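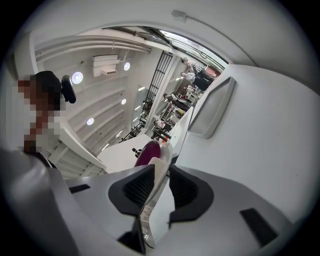
A dark, rounded maroon-purple item under a bright white ceiling.

Sultard Adds Eggplant Line to Udley Frozen Meals

KUSVILLE, May 26, 2023 — Sultard, the Kusville food company, will add three eggplant dishes to its Udley range of frozen meals this summer. The new dishes are a smoky eggplant stew, an eggplant and chickpea bake, and stuffed eggplant with rice and herbs.

All three will be sold in single and family sizes. They go on sale first at the company's own store on Aguirre Street, then at 129 independent grocers that already carry Udley meals.

The company began work on the recipes after customers asked for more meatless options. Shoppers at the Aguirre Street store tried early versions in April and filled out comment cards. The stew was changed as a result and now has less salt and more tomato.

"People told us the old vegetable lasagna was fine but they wanted something with more flavor," said Hicham Bouazza, head of product development at Sultard. "Eggplant holds up well in the freezer if you roast it first. Most of our time went into getting the roasting right."
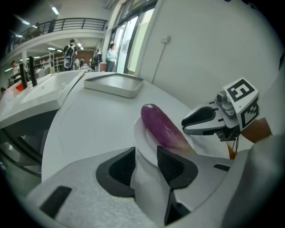

A purple eggplant on a small white plate.

The eggplant will come from two growers in the Kusville area, both of which already supply the company with peppers and squash. Sultard has agreed to buy from them for the next three seasons. Outside the local harvest, the kitchen will use eggplant that has been roasted and frozen during the summer.

The dishes will be made on the existing line at the Kusville kitchen. Sultard plans to hire nine people for the evening shift — six in cooking and three in packing. Applications are open now at the front office.

The vegetable lasagna will be dropped from the range once current stock is sold. Prices for other Udley meals will stay the same.

About Sultard
Sultard has made frozen meals in Kusville for over 2 decades. Its Udley range includes soups, bakes and rice dishes.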